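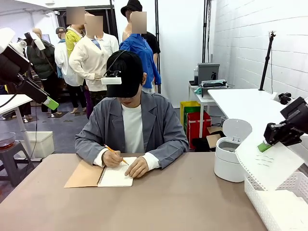

Loose gray blazer over a white crew-neck shirt, with a black baseball cap.

Trisetti Fine Curb Bracelet, Style 2205

We've carried a lot of bracelets over the years, and this is the one we keep coming back to when a customer wants something to put on in the morning and forget about until bedtime. The Trisetti curb bracelet is slim and flat, so it slides under a shirt cuff without catching, and it has just enough shine to be noticed when you reach for your coffee. It comes in sterling silver or in silver with a yellow gold finish, and both look lovely with a watch (we've tried it with plenty!).

The links are 3 mm wide and polished on both faces, which means it doesn't matter if the bracelet turns over during the day. The clasp is a lobster claw made for us by Grutden, a little bigger than the usual size – a real kindness if you fasten your bracelets one-handed, as most of us do.
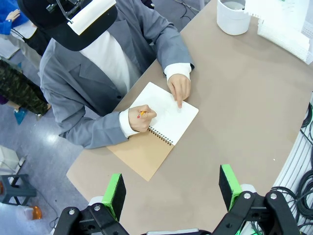 For sizing, wrap a strip of paper around your wrist, mark where it meets, and add a little for comfort. Every bracelet has five extender rings at the end, so there's room to be off by a bit. If you're buying a gift and would rather not ask, the medium suits most people, and we'll gladly swap it within 90 days as long as it hasn't been engraved.

Engraving goes on the small oval tag beside the clasp. Initials look best, though a short word will fit. Please allow extra time in December, when the bench gets very busy.

To clean it, use a soft dry cloth and skip the dips and sprays, especially on the gold finish. It pairs nicely with the Kocabaş signet ring and the Zidisitz rope chain, both sold separately.

Ships in a lined gift box with a polishing cloth.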